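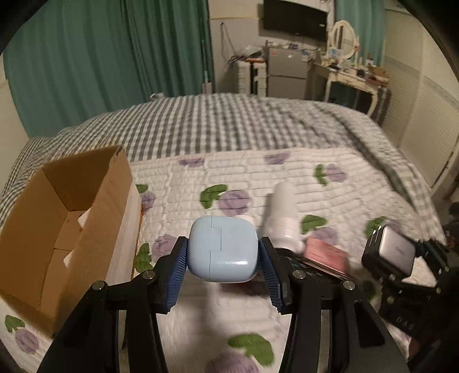 Photo: Brendus / Wistisville Kids' Science Page

Why Do Small Things Come in Cases?

Earbuds are tiny. One earbud can weigh less than a grape, and it is easy to lose under a pillow or down the side of a couch. A case keeps the pair together.

Look at the light blue case. Its corners are rounded and its surface is glossy. Sharp corners can snag on a pocket, and rounded ones slide in and out. A thin line called a seam runs down it. A seam is a place where two parts of an object meet. This one has a step in it, so it does not run straight.

Many earbud cases do a second job. They hold a battery, and the earbuds charge while they are put away. Small magnets often keep each earbud in its place.

Now look at the cardboard box. Cardboard is made of paper. In the kind used for shipping, a wavy sheet is glued between two flat ones. The waves hold air, and they squash a little when the box is bumped, which protects what is inside.

A box is good for putting lots of small things away at once. Put the heavy things in first and the light things on top.

Try it: Find 7 small things in your room. Which of them have a case? Draw a case for one that does not.

Words to know
Seam: the line where two parts meet
Glossy: smooth and shiny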